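Filed under: Dining Room > Glass Tops, Cloths and Tableware
14 shares | 3 comments

Round Glass-Top Dining Tables: Questions We Get

Kidildale cuts and fits glass for round dining tables and sells the cloths and small parts that go with them. These answers cover the glass, what goes under it, and the bowls and snack plates that get used on top. Ehab Abdel Hamid in our service department wrote most of them.

What thickness of glass do I need?

For a glass top that rests on a full wooden table, 6 mm is our standard. The table carries the weight and the glass only has to stay flat. If your glass is supported by a pedestal or a ring with nothing under the rest of it, do not use 6 mm. Call us with the base measurements and we will quote a thicker sheet.

How do I measure a round table?

Measure straight across the widest part, then turn the tape a quarter turn and measure again. Older tables are often slightly oval. If the two numbers differ, give us both. Do not measure around the rim and divide. A tape sags on a curved edge and the result is usually too large.

Tell us as well if you want the glass flush with the rim or set in a little. We cut flush unless the order says otherwise.

Can I put a cloth under the glass?

Yes. It keeps the cloth clean, and the pattern still shows. Embroidered cloth works if the stitching is fairly even. Iron it from the back, lay it on the table, and let it sit overnight before the glass goes on. Trim or fold any fringe so it does not hang out under the edge.

Thick raised embroidery in one spot can make the glass rock. Put your palm on the rim and press lightly in several places. If it moves, shift the cloth or add clear spacers.
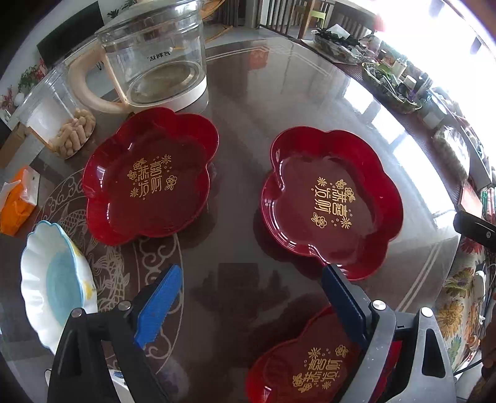 Red plum-blossom plates on glass, with a dragon and cloud cloth underneath.

Will a dark cloth make the glass look dirty?

It will show dust and fingerprints sooner than a light one. You will also see reflections from a window more clearly. We have not found a coating that fixes this without dulling the pattern. Wiping once a day is enough for most households.

Can I leave snack plates and jars out on the glass all the time?

Yes. Glazed bowls, plastic plates and jars with smooth bottoms will not harm it. Check the unglazed foot ring on porcelain. Some are rough enough to scratch, especially if there is grit under them. Run a finger around the ring, and if it catches, smooth it with fine wet sandpaper or use a mat.

Lift dishes when you move them. Most of the scratches we see in the shop are arcs from a bowl being pushed across the table to the next person.

Do you sell the red plates with gold writing?

We do not. They are sold in many household stores before the Lunar New Year. The writing, 恭喜发财, is a New Year greeting that wishes people prosperity. The five-lobed shape is a plum blossom, which is also common at that time of year. People use them for candy, nuts and dried fruit, and plenty of families keep using them afterward.

How do I clean plates with printed gold characters?

Wash by hand in lukewarm water with dish soap and a soft cloth. Skip the scrub pad. Keep them out of the microwave unless the maker says otherwise. If they are plastic, do not stack them while wet. Water trapped between glossy surfaces leaves marks that take some rubbing to get off.

How do I clean bowls with a scalloped rim or a fluted outside?

A soft toothbrush gets into the grooves. Oil collects where the wave of the rim turns inward, so start there. Thin painted lines on the inside can wear if they are scoured, so use a sponge on those. For tea stains, make a paste of baking soda and water, leave it on for a few minutes, and rinse.

Stack scalloped bowls with a paper towel between them. The points of the rim chip first.

Can I put a hot kettle on the glass?

Use a trivet or a folded towel. Our standard 6 mm top is tempered, but we do not cover heat damage under the warranty. The same applies to soup pots and hot pot burners. A warm rice bowl or a cup of tea is fine.

For a glass kettle on a separate heating base, let the kettle cool before setting it down on its own. Residue at the bottom of a glass kettle is often mineral scale. White vinegar and water, left for half an hour, will take off most of it.
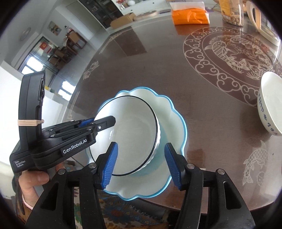

Page last changed: June

Can I have a pattern on the table itself?

There are a few ways to get one. A design can be printed or etched on the glass, set into the wood under it, or be part of a cloth. Round layouts suit a round table: a medallion with smaller motifs toward the rim is the usual arrangement. Paired carp and cloud scrolls are often requested. We cut plain glass only. For etching we send customers to Bednarek, and they will want the glass from us before it is tempered, so mention it when you order.

If your cloth or table already has a pattern, choose clear glass with no tint. Ordinary glass has a slight green cast that is most visible over pale designs. Low-iron glass has less of it and costs $80 more per top.

My bowls slide on the glass. What helps?

Wipe the glass with a little vinegar first. A film of cooking oil is the most common cause. If they still slide, Tinex clear dots can be stuck to the bottom of the bowl. They are part number 406 in our parts list. They come off in a dishwasher, so use them on pieces you wash by hand.

The glass itself slides. Is that the same problem?

No. Put clear spacers between the wood and the glass, evenly spaced near the rim. With a cloth underneath, place the spacers beyond the edge of the cloth if there is room. If the cloth covers the whole table, thin rubber discs on top of the cloth will hold, but you may see them through the glass.

What is the best way to store snacks on the table?

Nuts and biscuit sticks keep best in jars with tight lids. Plates are for what will be eaten the same day. A jar with a wide mouth is easier to reach into and easier to wash. Tomwood makes a lidded tray that holds several kinds at once, though it takes up a good part of a small table.

Can you deliver and fit the glass?

Within our delivery area, yes. Large tops weigh up to 70 pounds and need two people. Please clear the table before the crew comes and have the cloth already ironed. We take old glass away if you ask when booking.

Can a chipped edge be repaired?

A small chip in plain glass can be ground smooth. Tempered glass cannot be reground and has to be replaced. Put tape over the chip until then and keep children away from that side.

3 comments | Tags: glass tops, round tables, tablecloths, tableware care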